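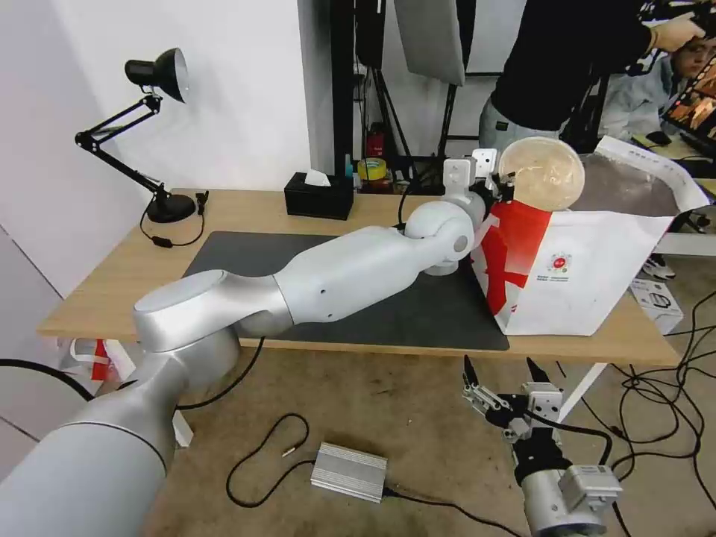
A reviewer of the first draft objected that oil consumption on its own says little about lubrication, and asked whether the feed to each cylinder had been measured separately or merely inferred from the level in the reservoir. The remark was fair. The first draft gave reservoir figures only, and the section has been rewritten to give delivery at each outlet.

## 4. Oil feed to the cylinders and valves

### 4.1 Lubricator and drive

The locomotive works the Gumgate branch and is fitted with a Ludent mechanical lubricator on the left-hand running plate. The pump is driven from the expansion link through a ratchet, so the quantity of oil delivered varies with both wheel speed and cut-off. Separate pipes run to the two steam chests and to the two cylinder barrels. Each ends in an atomiser, where the oil is mixed with saturated steam before it reaches the working surface.

The drive arm has a slotted end, and moving the pin along the slot changes the stroke. At the start of the trial the pin stood at the outer end, as it had done since the last overhaul. The ratchet was clean but its return pawl was slow to engage when cold. A new spring was fitted before any measurements were taken, and all results below were obtained with that spring in place.

### 4.2 Method

Delivery was measured by breaking each pipe at the union nearest the atomiser and collecting the oil in a marked glass tube while the pump was turned by hand. Each outlet was turned through 135 strokes, with the first few discarded to clear air from the pipe. The oil was Oosthuizen superheater grade throughout, drawn from a single drum and warmed in the shed before use.

Hand turning does not reproduce running conditions. Back pressure from the atomiser is absent, and the pump body is cooler than it would be on the road. The readings are therefore used to compare one outlet with another and are not offered as true rates of feed. For consumption in service we relied on the shed oil sheets, which cover 3,269 miles of passenger working.

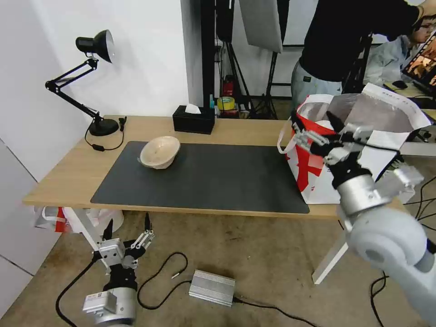

*Section last revised: November*

Figure 4. Bowl on a dark desk mat, with a desk lamp at the left of the table.

### 4.3 Results

The two steam chest outlets agreed closely. The barrel outlets did not: the right-hand one gave visibly less oil than the left at every setting of the pin. Changing over the two pump plungers moved the shortfall to the left-hand outlet, which places the fault in the plunger and clears the pipe and check valve. The plunger was found to be worn near its lower end – the bore less so – and was replaced from stock.

The same measurements were repeated after 209 miles. No difference could then be detected between the barrel outlets, and the carbon deposit on the right-hand piston head was softer and more easily removed. Whether the deposit would have altered anyway, with the milder firing of the winter timetable, cannot be settled from one locomotive.

### 4.4 Comparison with the Dadesar engine

The Dadesar engine carries the same pump but takes its drive from the crosshead, which makes the feed independent of cut-off. Its oil sheets show a steadier consumption from trip to trip, with a higher total on turns that include a long spell of drifting. On the Gumgate engine the reverse applies, as the link moves least near mid-gear and the pump stroke is short at just the time when the drivers are coasting.

Drivers at Gumgate are instructed to keep a breath of steam on and the reverser well forward when drifting. The oil sheets do not record whether they did so, and regulator position was not logged during the trial. Any estimate of feed while coasting would rest on guesswork, and none is given.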